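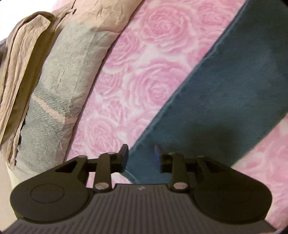 Stikia Rose Blanket, pink

Stikia Rose Blanket
Bedding and Linens / Blankets / Printed
Supplied by Granuritz Institutional Furnishings

Overview

The Stikia Rose Blanket is a soft, fluffy bed blanket printed with large, layered roses in pink, with lighter highlights, almost white in places, between the petals. It is supplied for residential care homes, guest houses, student residences and private households, and is intended for use as the top layer on a bed or as an additional layer beneath a bedspread.

The Stikia line was added to the Granuritz catalog at the request of residential customers who wished to offer a patterned blanket alongside the plain institutional colors. Plain blankets in the Wetum line remain available and may be combined with the Stikia on the same order. Both lines are cut to the same sizes and may be stored on the same shelving.

Pattern and Color

The roses are printed at a large scale and grouped in clusters. On a made bed the design is easily recognized from the doorway of a room, and several customers report that residents use it to find their own bed. The pile softens the outline of each flower, and the color may appear lighter or darker depending on the direction in which the surface was last brushed by hand.

Small differences in shade may occur between production lots. Customers furnishing a whole floor or building are advised to order the full quantity at one time and to state on the order that a single lot is required. The lot number is printed on the back of the sewn-in label. Granuritz will hold stock from one lot for a customer for up to 2 months on written request.

The position of the roses varies from blanket to blanket. The fabric is cut from a continuous roll and the pattern is not centered. A blanket may therefore show a whole flower near one corner and part of a flower near another. Such variation is normal and is not accepted as grounds for return.

Product Details

Product name: Stikia Rose Blanket
Color: Pink
Pattern: Large rose print
Surface: Soft, fluffy pile
Fiber content: Polyester
Sizes: Twin, Full, Queen
Edge finish: Hemmed
Label: Sewn in at one corner, with care symbols and lot number
Packing: 5 per carton, folded, each in a clear bag
Warranty: 2 years from date of delivery

Sizes

The Twin size is suited to standard single beds and to most adjustable care beds. On an adjustable bed the blanket should be tucked in loosely at the foot, so that it can move freely when the head section is raised. The Full and Queen sizes are suited to double beds in guest rooms and private homes. All sizes allow for an overhang at both sides of the mattress. Customers with extra-deep mattresses should select the next size up.

A child's size was offered in earlier catalogs and has been withdrawn. Remaining stock may be available from the Bodnár warehouse; please inquire before ordering.

Use on the Bed

The blanket should be placed over a top sheet. Direct use against the skin does no harm, but a sheet keeps the pile cleaner and reduces the number of washes required. Where a duvet is in use, the blanket may be laid over it in cold weather or folded across the foot of the bed.

For a neat appearance, the blanket should be spread from the head of the bed toward the foot and smoothed with the flat of the hand in one direction only. Smoothing in both directions leaves visible tracks in the pile. These may be removed by shaking the blanket and spreading it again.

The Stikia Rose Blanket is not an electrically heated product and should not be used over or under a heated pad unless the manufacturer of the pad permits it. It should be kept clear of room heaters and open flames.

Washing and Drying

Before first use, the blanket should be washed separately in cool water. A quantity of loose fiber will be released in the first wash and will collect in the filter of the machine. This decreases after the first few washes.

For regular care, the following is advised:

Wash in cool or warm water with a mild detergent.
Wash with similar colors. Do not wash with towels, which shed lint into the pile.
Do not overfill the machine. The blanket must be able to turn freely.
Do not use bleach or fabric softener.
Tumble dry on low heat, or hang to dry out of direct sunlight.
Remove from the dryer promptly and shake well.
Do not iron. Do not dry clean.

Fabric softener coats the pile and causes it to mat. Where matting has already taken place, two washes without softener will usually restore much of the original texture. High dryer heat has a more lasting effect — the tips of the fibers harden and the surface will not recover. Damage of this kind is not covered by the warranty.

Laundries that process bedding at high temperatures for hygiene purposes should not include this blanket in those loads. For such settings Granuritz recommends the Wetum Plain Blanket, which is made for hot washing. A swatch of either fabric can be sent for a trial wash before an order is placed.

Stains should be treated as soon as possible. The area should be blotted with a clean damp cloth and allowed to dry before brushing. Rubbing spreads the stain and flattens the pile.

Storage

Blankets should be stored clean and fully dry, on an open shelf or in a closed cupboard with some movement of air. The clear bag supplied with each blanket is for transport and is not suitable for long storage. Heavy items should not be placed on top of folded blankets. When a blanket has been in storage for a season, it should be unfolded, shaken and aired before it is returned to a bed. Fold lines will generally disappear within a few days of use.

Ordering and Delivery

The Stikia Rose Blanket is sold by the carton to institutional customers and singly to private customers. Mixed cartons are not available, but cartons of different sizes may be included on one order.

Orders of fewer than 1000 blankets are delivered from stock. Larger orders, up to a limit of 3000 per customer per season, are made to order and should be placed before the end of September for delivery ahead of the winter period. Orders are confirmed in writing, and the confirmation will state the expected delivery date and the lot number where one has been requested.

Cartons should be checked on arrival. Any damage to the outer packing should be noted on the driver's sheet before it is signed. Missing or faulty items should be reported to Granuritz within 5 working days, with the order number and the lot number from the label.

Returns

Unused blankets may be returned in their original bags by prior arrangement. Washed or used blankets cannot be accepted unless a fault is present. Blankets made to order are not returnable on grounds of color or size, and customers are asked to request a sample where there is any doubt.

Warranty

The warranty covers faults in the fabric, the hem and the stitching under normal use. It does not cover ordinary wear, fading from sunlight, damage from heat, or alterations made after delivery. Name tapes may be sewn on at the hem without affecting the warranty. Iron-on name labels should not be applied, as the heat of the iron will damage the pile.

Related Products

Wetum Plain Blanket — plain colors, suited to hot washing
Wetum Top Sheet — flat sheet in matching sizes
Stikia Pillow Cover — rose print, pink
Bodnár Linen Shelf — open shelving for folded bedding

Contact

Questions about this product, requests for fabric swatches and inquiries about large orders should be addressed to Hadi Zoubi, Bedding and Linens, Granuritz Institutional Furnishings. Please quote the product name and the size required.

Page last revised May 14, 2021. Product details may change without notice.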